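Ticket 377: Unpack routine reports "complete" with things still in the bag
Product: Ciltine task runner
Opened by: Ernő Lakatos
Opened: June 8, 2023
Priority: Medium (requested: High)
Status: Waiting on vendor

Summary

The unpack routine is supposed to take household items out of a plastic bag and put them in a white storage bin. It does this for a while, stops, goes back to the home pose and logs a success. The bag often disagrees. Restarting the runner gives the same result with more confidence: the second attempt tends to finish sooner and leave more behind.

I asked for High priority because the Drinberg people are coming to see this, and their question is whether a machine can put the shopping away yet. I'd like to have an answer that doesn't depend on where they are standing.

Setup

Round white table by the window, bag on the left, bin on the right. Contents vary by run: some cloth, some soft things, a pan when we feel lucky. Handle slots in the bin are left open and nothing is taped down. The arm drops in from above, closes on whatever the planner likes best, lifts, moves over and lets go. Timeout is 200 seconds per item, which a toddler would consider generous.

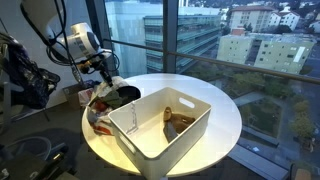

Steps to reproduce

1. Fill the bag without arranging it. If you arrange it, the bug goes away, and so does any reason to own the robot.

2. Put the bag down next to the bin with the mouth open. The routine can't open a closed bag. This is in the release notes under "Future work," where I expect to meet it again in March.

3. Start the routine from the Ciltine panel with the default profile. Don't use "fast." Fast skips the second look into the bag and we already have a ticket for that.

4. Wait until the gripper goes down into the bag mouth. From here on, watch the plastic and ignore the panel. The panel shows a green bar the whole time. 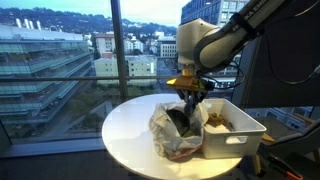

5. When the arm comes up, check whether it has an item, an item and the bag, or only the bag. The runner treats all of these as "item grasped."

6. Let it finish. Compare the log with the table.

Expected result

Bag empty, bin full, log says so.

Actual result

Log says so.

Log, first session (Ernő)

Ran the default profile with a mixed bag. First item fine. Second item fine. On the third, the fingers pinched the bag wall together with the cloth behind it, and the whole bag walked toward the bin. Runner called it a success and, to be fair, everything did end up closer to where it was meant to go.

Raised the minimum grasp width to 9 mm so that a pinch of plastic wouldn't count. Better with the solid things. Now it refuses thin cloth entirely: it goes down, closes, decides it's holding nothing, opens, and drops the cloth it was holding. It did this over and over until the timeout, then logged the cloth as "not present."

Turned the width back down. Tried weight instead. Set the runner to compare load before and after the lift. This helps with the pan. It's no use for anything a draft could move.

Log, second session (Ernő)

Vendor support asked for a run with the lights up and the blinds open, and then for one with the blinds closed. We don't have blinds. I offered to wait for evening.

Daylight makes a difference to the depth picture. Shiny white table, white bin, white see-through bag, big window behind: somebody at the planning stage could have chosen less of that, and it was me. Late in the day the bag has a clearer outline in the depth data and the planner stops mistaking a fold for an edge. It still doesn't know when the bag is empty.

Swapped in the Rondness vision plug-in, which is meant for factory parts trays. It was very sure of itself and saw a parts tray. Removed it.

Also tried the reverse job, bin back to bag, to find out if the trouble was with the bag or with the whole idea.

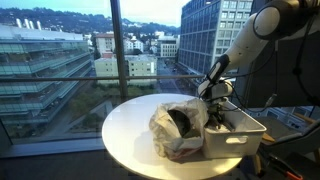 Taking things out of the bin is much easier for it. The walls stay where they are. The planner gets a clean rectangle to work inside, and a missed grasp costs a few seconds and no dignity. Putting things into the bag is a different story: the arm lets go above the opening and the opening may have moved on by then. I stopped after the runner reported a "container collision" and listed the container as an item.

So the bin is fine and the bag is the bug. I've changed the ticket title twice to reflect this and the tracker changed it back once, so I'm leaving it.

Reply from vendor support

Thank you for the detailed report. The "complete" state is set when the planner has no grasp candidate above threshold. It doesn't mean the source container is empty. We agree that the wording could be clearer. Could you try raising the candidate limit to 700 and lowering the threshold one step?

Reply (Ernő)

Tried both. With a limit of 700 it thinks for so long between items that I sorted my own mail. With the lower threshold it finds plenty of candidates, and several of them are shadows. It did get the last piece of cloth out, though, on a grasp the default profile would have thrown away, so I'm keeping that setting.

As for the wording: "no candidate above threshold" is what I say when asked if the dishes are done. I'd like the field renamed to "stopped" until the runner can look into the bag and tell us what's left.

Workaround

Roll the top of the bag down into a cuff before starting. It holds the mouth open and gives the planner a thicker edge. Put the solid items in last so they come out first. Have a person look in the bag at the end. The person can also do the unpacking, and I've noted the time for that separately, but Gallagher asked me to keep it off the slide.

Current state

Running with the lower threshold, default candidate limit, load check on. Late-day runs only. Mixed bag with the green cloth and the frying pan, bin turned at an angle because the reach is better that way.
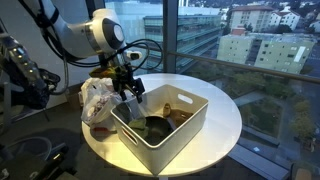

Can it unpack a bag of household things without anyone watching?

For now it needs a person nearby. It can move many of the items from a bag that has been opened for it, but it can't reliably tell when the bag is empty, and it sometimes picks up the bag along with the item. Plan on someone checking the bag after each run.

Open items

Rename "complete" to "stopped" (vendor has it).
Separate flag for "item and bag" grasps (vendor is considering it).
Matte cover for the table (me; ordered, wrong size, reordered).
Demo for Drinberg: will show bin to table, with the bag as an optional second part if they ask. They will ask.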